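Monday, equipment notes, second cell

Went through all three quotes again this morning with coffee and a red pen. Writing it down now so I don't have to redo it when the September budget round opens, and so whoever picks this up can see why I'm dragging my feet.

Where we stand. We have one arm and a long wish list. The proposal going around is to buy a second arm, a new gripper and a set of indexed trays, and call it a packing cell. The sim work is supposed to tell us which parts of that list we need. So far it has mostly told us we like buying things.

Akis quote: arm, controller, stand, two days of install. Price is good until you read page four, where the safety scanner is "recommended" and priced separately. We can't run without the scanner in that corner of the shop, people walk through there all day. Add it back in and Akis is no longer the cheap one. Their spec sheet leads with 300 cycles an hour. I asked what was being picked and how far it was being moved. Answer so far is a PDF of the same spec sheet.

Khoo quote: same class of arm, no install, longer warranty. Wants a service contract from year one, when the warranty should be covering nearly everything anyway. I asked them to strike it and requote. They said they'd "look into bundling." I don't want bundling. I want the line gone.

Clunix: gripper only. Fits our existing wrist, or so they say. The drawing they sent has a bolt pattern that doesn't match ours, so there's an adapter plate nobody has priced. We could make the plate here if the mill is free. Need to check the added length, because every bit we hang out past the wrist comes off the payload. 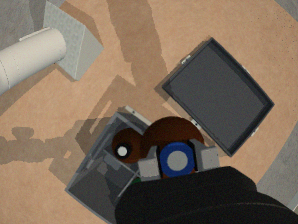

Trays and fixtures are where I think the budget is soft. The Flavico list has indexed trays, a divided bin, locating feet and a whole family of inserts, and it comes to more than the gripper does. The argument for them is that the arm needs every part in a known spot. Maybe it does. But look at what the sim is doing with two ordinary containers sitting at an angle on a round table. The fingers are on the blue ring, one each side, and that big brown round thing takes up the space between the bin and the tray. The tray has a flat floor and a thin rim. I see no inserts in it. Before anybody signs for inserts I want runs with a plain tray and runs with whatever the Flavico people think we need, same objects, same starting poses, and the pick failures written down for both.

Things the sim won't settle, so please stop quoting it at me as if it had:

Grip force on the real caps. Friction in the model is a number one of us typed in. I've seen it changed twice to make a demo look better and I didn't see either change in the log.

Clearance for the housing. The gripper body is a big black lump next to those fingers, and from overhead it hides part of the bin. If the camera goes above the table like that, we should expect to lose sight of things at the moment we care most. A second camera isn't on any of the quotes. Add a line for it, plus mount, plus cable, plus a day of somebody's time.

Wear on the pads. Sim pads don't wear. Ours do, and we've been eating the cost out of the consumables line without tracking it. I went back through the order slips and found 282 dollars in pads that never got charged to the robot. Small money, but it's the kind that makes the payback math look nicer than it is.

About that payback math. The sheet assumes the cell runs 70 percent of the shift. I'd like to know where that came from. The cell we already own doesn't get close on a good week, and half the lost time is changeovers and people looking for the right fixture. A second arm does nothing for that. Rerun the sheet with the real log from the first cell before it goes to anyone upstairs. If it still pays, fine, I'll sign it.

What I'd buy today, if pushed:

Clunix gripper, on condition of a trial unit and a corrected drawing.
One plain bin and one plain tray, cheapest that will bolt down.
Pads, a proper box of them, charged to the right line.
Second camera.

What I'd hold:

Both arm quotes, until the utilization number is fixed.
All Flavico inserts, pending the tray runs.
Any service contract.

To do. Send Clunix a photo of our flange with a ruler in it. Ask Akis for the cycle test conditions again, in writing this time. Get the friction value locked in the config file so a change shows up in the history. Find out whether the floor in the back corner needs to be leveled, since no quote includes it and last time we found out with the stand already uncrated.

Leaving the quotes in the green folder by the monitor. Please write on the copies and leave the originals clean.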